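26 November 2022
Elínborg Ravn and Unnur Bech

3.2 Surface wear on shared tables

The survey covered 176 tables in the reading rooms and study halls at Prellby. Each top was wiped with a damp cloth, left to dry, and looked over from one long side under the room's normal lighting. We noted scratches, rings, stains, and dull patches, and gave each top a wear score from 0 to 4. Tables with a score of 4 were checked a second time by the other author.

Pale tops were harder to score than dark ones. Glare hides fine scratches, and the grain itself can be mistaken for them. On a top like the one in Figure 3, long straight bands run across the middle and turn wavy toward one corner, so a mark that follows the grain is easy to miss. We therefore viewed every pale top from both long sides — a step we did not use in the October pilot at Baldursdóttir.

Of the full set, 28 tables changed score when viewed from the second side. Most of them moved up by one point. Seating records gave 2,799 sittings for the period, but these were kept by room and could not be tied to single tables.

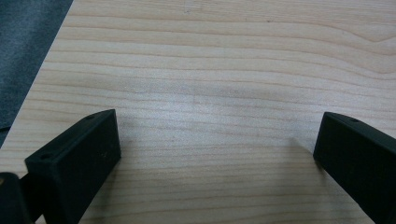

Figure 3. Light wood tabletop with fine grain and a soft sheen.

Does a higher wear score mean that a table should be refinished?
Only a score of 4 was treated as a reason to refinish. Tops scored 3 or lower were cleaned and left in use, and they will be scored again in the next round.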